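Setting up the wrist camera on a simulated gripper (the long way, with all my mistakes left in)

I've had a few emails since October asking how I get the wrist view on my simulated arm to behave, so I'm finally writing it up. I run the whole thing in Tresholm, which is the little simulator I've been using for my hobby projects, and the arm model is the Gernerura one with the plain two-finger gripper. If you use something else, the menus will have different names but the order of the work should be pretty much the same.

Before you start, save a copy of your cell. I mean the whole folder, with the textures in it. The first time I did this I only saved the arm file, and then I moved the camera and broke the link to the palm and spent a whole evening getting back to where I'd been at lunch.

What you need

A cell that loads without errors. An arm that moves when you tell it to. A gripper with two fingers that open and close. A camera that isn't attached to anything yet. That's it! You don't need a fancy graphics card, because we're going to render small.

Step one: park the arm

Send the arm to its home pose and leave it there. Don't try to mount a camera on an arm that's halfway through a motion, even if the simulator lets you pause it. Mine lets me pause, and it also quietly keeps the last joint speeds, so when I pressed play again the arm shot off and whacked the table. No harm done in a simulator, obviously, but it's a bad habit to carry over to a real one.

Once it's parked, open the gripper all the way. You'll want the fingers apart for the next part, so you can see what they're going to cover up.

Step two: attach the camera to the palm

Attach it to the palm link. Not the wrist, not the last joint of the arm, and please not one of the fingers (I did that once and the view slid sideways every time the gripper closed, which made me feel a bit seasick). In Tresholm you drag the camera onto the palm in the tree on the left, and it should indent one level. If it doesn't indent, it's still loose and it will stay hanging in space when the arm moves off.

Now zero out the camera's offset. Every number, position and rotation both. The camera will end up inside the palm and you'll see nothing, or you'll see the back side of the mesh, and that's fine for now. Starting from zero is so much easier than starting from whatever was left over from dragging it around.

Step three: back it off

Pull the camera back along the palm's own axis until both fingers come into view, then lift it or push it back a little more until you have a strip of palm along the bottom. I like to keep that strip. Some people crop it out so there's more room for the world, but I find it useful to have something in view that never moves. If the palm shifts in the picture, the camera has come loose, end of story.

Make sure you're moving it in the palm's coordinates and not the world's. There's a little switch for this at the top of the window and it resets itself every time you reload, which I have complained about on the Falport forum more than once.
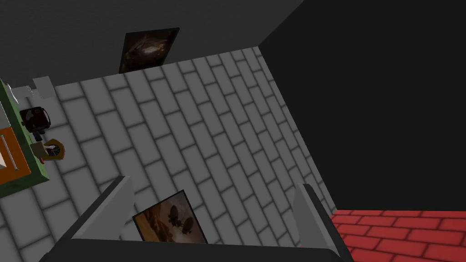
Next comes the field of view. I started out much too wide, thinking more was better, and everything near the edges got stretched and the fingers looked like a pair of skis. Bring it in slowly until the fingers look like fingers again. You want to keep the gap between them in view the whole time, since that gap is where your object is going to be when you go for a grasp. If you lose one fingertip when the gripper is wide open, you've gone too narrow, so go back out a touch.

Step four: check the roll

This is the part I skipped for ages. With the arm at home the view might look perfectly level, and then you send it somewhere with a twist in the wrist and the whole room tips over. That's normal! The camera is bolted to the palm, so when the palm rolls, the room rolls. What you're checking is that the fingers stay put in the view while everything else turns behind them.

Try 3 poses. One at home, one with the wrist turned a quarter of the way around, and one with the arm reaching low and tilted. In all of them the palm should sit in the same spot. Surfaces with a strong pattern are great for this, by the way. Brick is my favorite, because the mortar lines show you the slant right away, and a plain gray wall tells you next to nothing. I put brick on as many surfaces as I could get away with, and pale on the walls and red on the floor helps me keep track of which way is down when the arm is doing something odd.

Pictures on the walls are handy too. I used to leave my walls bare and I'd completely lose track of which one the gripper was pointed at. Any old picture will do, as long as they're all different from each other.

Step five: the near clip

If a finger looks sliced open, or there's a hole where the palm should be, your near clip distance is too big. The simulator is throwing away anything closer to the camera than that distance, and on a wrist camera the closest things are the parts of the gripper. Drop it until the hole closes up, then drop it a hair more.

Don't set it to zero, though. Mine lets you type in zero and then the surfaces at the back start flickering like a bad light bulb, and you'll go looking for the trouble in the lighting (ask me how I know).

Step six: pick a size

I render at 256 by 256. It's small, it's quick, and my laptop fan doesn't take off. Yes, it's soft, and fine lines will blur, and you'll have a hard time telling what some of the little things are. For checking where the gripper is pointed it's plenty. If you're trying to line up on something tiny, double it just for that run and then go back.

Whatever you pick, keep it square while you're setting up. A wide picture with the same field of view setting can crop the top and bottom or stretch out the sides, depending on how your simulator thinks about it, and then you get to do step three all over again.

Step seven: close the gripper and look again

Close the fingers slowly, with nothing between them. Both should come in from their own sides and meet in the middle of the view, or close to it. If they meet well off to one side, the camera isn't centered on the palm. Mine was off sideways for months and I'd been blaming the arm. I fixed the offset, and suddenly my grasps made sense when I watched them back.

Then open again and run the fingers back and forth some 5 times. You're watching for jitter. A little shiver right when the fingers meet is just the contact settling down, and you can live with it. A shiver when they're wide open means the joint stiffness is set too high, and that has nothing to do with the camera, but you may as well sort it out while you're here.

Looking after it

I redo steps four and seven whenever I update the simulator or swap the gripper model. It takes less time than making coffee. The updates have moved my camera twice so far, once by a lot and once by so little that I only caught it because of that strip of palm.

Also, write the offset numbers down somewhere outside the project. I keep mine in a text file called Đỗ, named after the first arm I ever built in here (long story, it had a very wobbly elbow). When the camera drifts I just paste the numbers back in and I'm done.

One last thing about dark patches. If part of your view is solid black, go and look at it from a free camera before you start changing lights. It could be a surface with no texture on it, or a face pointing the wrong way, or just the edge of the room with nothing modeled past it. I spent ages adding lamps to a cell where the only problem was that I'd never built the far side. Extra lamps won't light up a wall you haven't made yet.

If you get stuck on step three, send me your offset numbers along with the field of view and I'll try them on mine.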